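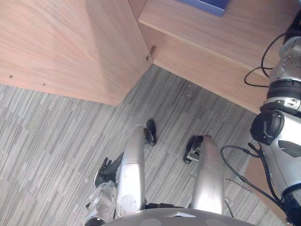

Pale cabinet wood with a small metal hinge

Mokico Cabinet Oil, 11 oz can

I started making this oil because I was tired of finishes that turned light wood orange. You know the look! You pick out a lovely pale cabinet, wipe something on it, and by June it's the color of a pumpkin. Mokico goes on clear and stays quiet, and it has a soft, low sheen that I just love on birch, maple and ash (it's nice on pine too, but test a corner first).

One can covers 58 square feet with two thin coats. I really do mean thin! Wipe it on with the grain, leave it for 3 hours, buff off whatever's left and do it again the next day. Keep it off your hinges and drawer slides, or you'll be picking gummy bits out of them for weeks. Ask me how I know.

We've shipped over 974 cans so far, and I still pack each one myself on Tuesday mornings, so order by Monday night if you're in a hurry.

Also comes in the Tovora gift box with a cotton cloth and a small tin of Karimi wax.

Golnar Dehghan, Mokico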